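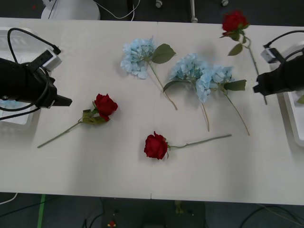 Wubshet Homeware to open second distribution centre at Skinia

Skinia, May 21, 2024. Wubshet, the homeware and artificial flower wholesaler, has signed a lease on a second distribution centre at the Dutesa Business Park. The building will supply 434 independent florists and gift shops, many of which are at present served by third-party carriers.

The centre is due to open in December and will hold 1173 product lines, compared with 782 at the company's existing site. Orders placed before noon will be sent out the same day.

"Our trade customers have asked for shorter delivery times and smaller minimum orders," said Bezawit Negash, Managing Director of Wubshet. "The new building allows us to offer both."

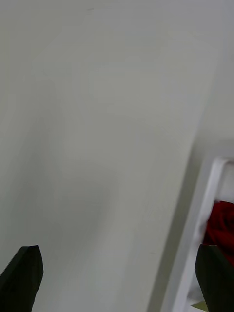
Hamish Jardine has been appointed Head of Distribution and will oversee the move. He joins from the freight company Stistance, where he managed regional deliveries.

Prices and account terms will remain the same during the changeover. Customers will be told of their new delivery days in writing.

Media enquiries: Mihret Woldegiorgis, Communications Office, Wubshet.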